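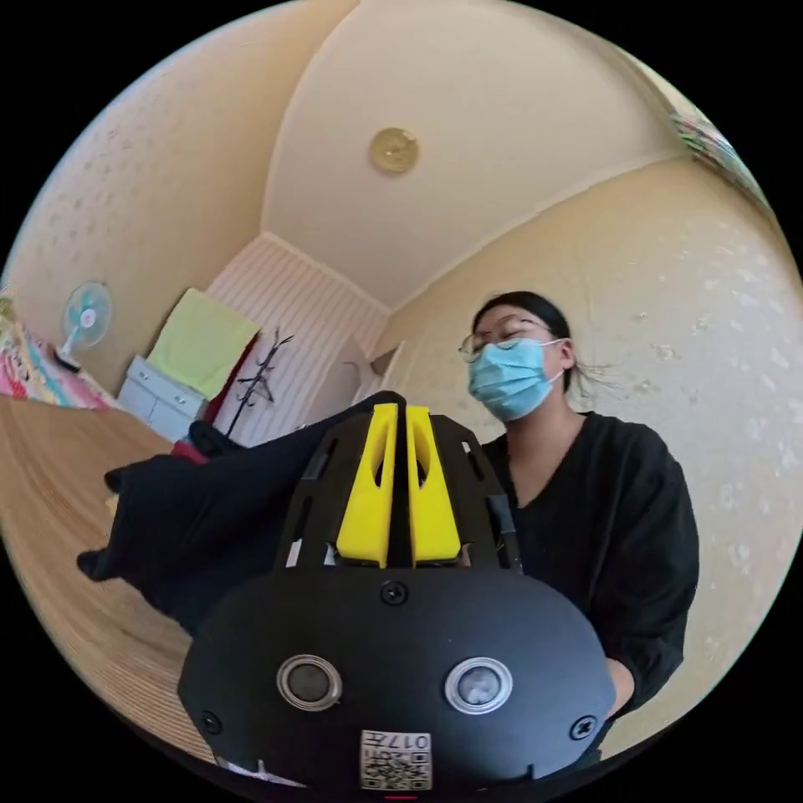

Pludby Open Day Recordings: Data Card

Summary
This collection holds 1,186 recordings of household cloth handling, made with hand-held grippers during the Pludby open day of 29th February and the practice sessions leading up to it. It was prepared by the Onar group and is released for teaching and non-commercial research.

Contact: Jolene Prendergast, data steward, Onar.

Background
The open day was arranged so that members of the public could try the recording tools for themselves and see how the results are used to train robot arms. Visitors were received in the main hall at Pludby, given a short talk, and then invited to handle garments and towels with a gripper under supervision. A robot arm in the Treloar room repeated a folding task at intervals throughout the afternoon. Recordings of the arm are not part of this release.

The practice sessions took place in ordinary furnished rooms and were carried out by trained staff. They make up the larger part of the collection.

Contents
Recordings: 1,186
Of which made by visitors: 181
Tasks: picking up, hanging, folding in half, laying flat, placing in a container
Items handled: shirts, trousers, hand towels, bath towels, pillowcases
Each recording has a video file, a motion file and a short text note giving the task and the item.

Folder layout
practice/ - staff recordings, sorted by room
visitors/ - open day recordings, sorted by station
notes/ - task notes in plain text
splits/ - suggested training and test lists

Recording procedure
The operator held the gripper in one hand and began with the fingers open. Each attempt was limited to one item and one task. Visitors were allowed 2 practice attempts, which were deleted, and up to 10 recorded attempts. Failed attempts have been kept and carry the word "incomplete" in the note.

Consent and privacy
All visitors whose recordings appear here signed a form on arrival. Sound was not recorded. Anyone who wishes to have a recording withdrawn should write to the data steward, quoting the station and the time of the visit. Users must not attempt to identify any person shown.

Known limitations
Dark fabrics are harder to follow in the video than light ones, and the edges of black items are often lost in shadow. Left-handed operators are few. The motion files from the second visitor station contain short gaps - these are listed in notes/gaps.txt and have not been filled. Task notes for visitors were typed at the station and spelling varies.

Versions
1.0 First release, practice sessions only.
1.1 Visitor recordings added. Folder names changed to match the Zaltham loading script.

A further open day is planned for September. Recordings from that event will be issued separately.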